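Members' Visits: An Afternoon of Knitwear at Brurninham

Our party had been promised robots, and several of us had dressed for it. One gentleman brought safety shoes. The open afternoon at Oyelaran's Brurninham site began in a car park, moved on to a very decent lemon drizzle, and then went up a flight of stairs to a bedroom.

It is a real bedroom, more or less, with a bed in it, because the learning system they call Petitz is meant to deal with laundry in the sort of places where laundry lives. Coralie Waaka, who showed us round, explained that Petitz knows nothing at all about cardigans until somebody has folded a great many of them in front of it. The folding is done by people holding a gripper in each hand. I had pictured something grander, and so had the safety shoes.
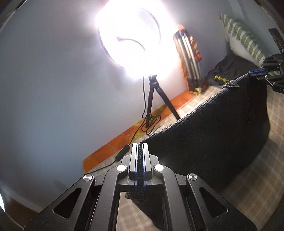
Each attempt is called an episode, which gives the business a touch of Sunday evening television. An episode starts with the garment in whatever state the sheet asks for and ends when the folder says "done" out loud. A good shift is 65 episodes. Coralie's personal best is higher, but she was not proud of the folding.

We were allowed three goes each. Mine lasted 11 minutes in total and I am told one of them may be usable. You discover very quickly how much of folding you normally do with the flat of your hand, a thing the grippers do not have. You pinch, you lift, you lose a corner, you say a word which Coralie assured me would be left out of the training.
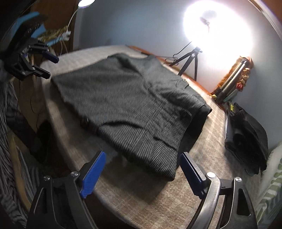

Denise wrote to me afterwards that I was being unfair about the pace, and that she had found it restful, rather like shelling peas. She also wanted to know why the system couldn't simply learn from the neat attempts. I had asked the same thing over the cake. The answer is that a fumble followed by a recovery is worth keeping, as Petitz will do plenty of fumbling of its own. A fumble followed by giving up goes in another folder, where I expect to be well represented.

The checking happens downstairs, on software from Honex, and takes longer than the folding. Someone watches every episode and marks where each grasp begins and ends. We were shown a shelf of biscuits kept for this purpose.

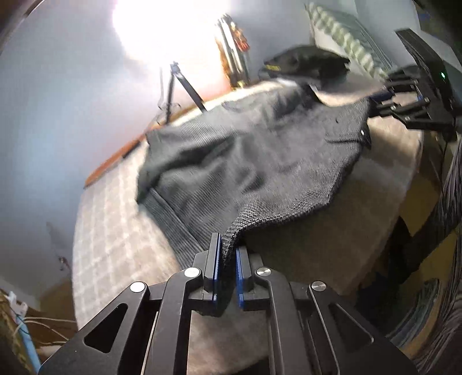

Page 60

The tour finished at four with questions. The safety shoes asked when Petitz would be able to manage a fitted sheet. There was some looking at the ceiling, and then Coralie said they were starting with pillowcases in February.

Tea was offered again and accepted. Parking is free, but the barrier needs a code, so ask for it before you leave the building.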